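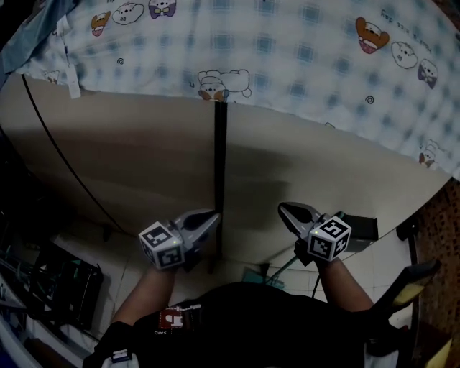

Can a parent ask for a novel to be put back on a college reading list?

My daughter is in her first year at Rorkuleck and a 912-page novel she was really looking forward to was dropped from the spring syllabus in January. The notice just says "under review." Is there any way to speak up? She's already 56 pages in and loving it!

Posted 7th February

Laitinen
Yes, and good for her! Start with the department office and ask for the review policy in writing. Ours had a form for challenging a book and, hidden on the back, one for defending it. Students usually carry more weight than parents, so let her sign it (you can always add a letter). We got 12 signatures in my old seminar and were given a slot at the faculty meeting. Such a fun afternoon!

Codavico
colleges can teach what they want imo

Vuvano
Check whether it was removed or only moved to optional reading, the wording matters a lot. And she can keep reading it either way! If she likes big banned books, there are some wonderful ones going back to 1694 and earlier. Ask the librarian for the list.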